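Section 2: Setting Up Your Serving Board and Making Your First Skewers

Thank you for bringing the Skarholm serving set into your home. We know the temptation is to pull everything out of the box and start threading, and we have done that ourselves more than once, but please give this section a quiet read first. It will take you less time than boiling an egg, and your first plate will be a happier one for it.

Before you begin

Wash the plate by hand in warm water with a little dish soap and dry it with a soft cloth. The board only wants a wipe with a damp cloth. Open the packet of skewers (there are 20 in the starter pack, and refills are sold as part no. 249) and set aside any that feel rough when you run a dry fingertip along them.

2.1 Laying out your space

1. Put the board on a flat, steady table with plenty of elbow room on both sides. A kitchen table is lovely for this, and a counter does just as well.

2. Set the plate on the board, a comfortable reach away from you. Most people push it a little too far back the first time, so try a practice reach before there is any food on it.

3. Keep the stretch of board nearest you free. You will want it for turning a skewer around or setting one down while you hunt for the next piece.

NOTE: Small crumbs show up very clearly on a pale surface. Leave them until you have finished the whole batch – wiping between skewers only spreads them about.
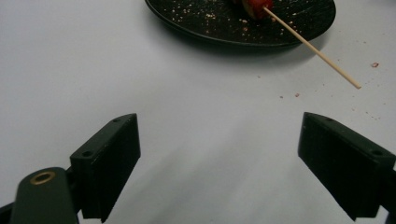
Do I need to soak the skewers first?
Only if they are going over heat. For cold snacks, use them dry, straight from the packet. For the grill or the broiler, lay them in a shallow dish of cold water for half an hour, then pat them with a towel before threading.

2.2 Threading

1. Cut your food into pieces of a similar thickness. Sausage, firm fruit, and cheese all behave nicely. Very ripe fruit tends to split, so save it for the bowl.

2. Hold the skewer near its blunt end and rest the first piece flat on the plate. Press the point through the middle with a slow, steady push, and give it a slight twist if the skin is stubborn.

3. Slide the piece along, leaving enough bare wood below it for a guest to hold. Add the next piece the same way.

4. Leave a small gap between pieces if they are going to be cooked. For cold snacks you may push them close together or space them out, whichever looks prettier to you.

5. Lay the finished skewer across the plate at a slant. A skewer is often longer than the plate is wide, and it is quite all right for one end to reach past the rim.

CAUTION: The pointed end is sharp. Keep your fingers out of its path while you push, and never hold a piece of food in your palm to thread it. Small children should help with choosing and arranging, with a grown-up doing the threading.

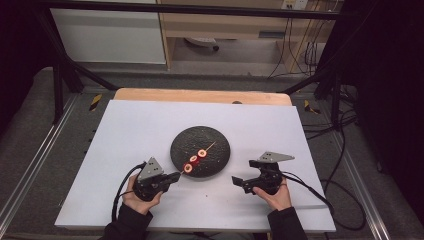

Fig. 2. Three slices on one skewer, laid across the plate.

2.3 Serving and clearing up

1. Carry the plate with both hands, and turn the points away from the side where people will be reaching in. If you are filling more than one plate, finish and carry each in turn.

2. Put out a small cup or jar for used skewers. Guests are grateful for it, and you will find far fewer of them tucked into the houseplants.

3. When everyone has eaten, lift the plate away and brush the crumbs to one corner of the board with a dry cloth before you wipe it down.

NOTE: Wooden skewers are meant for a single use. Please don't put the plate away with food still on it, even overnight – fruit juice and sausage fat are both much easier to wash off the same evening.

For storing the board upright, see Section 3.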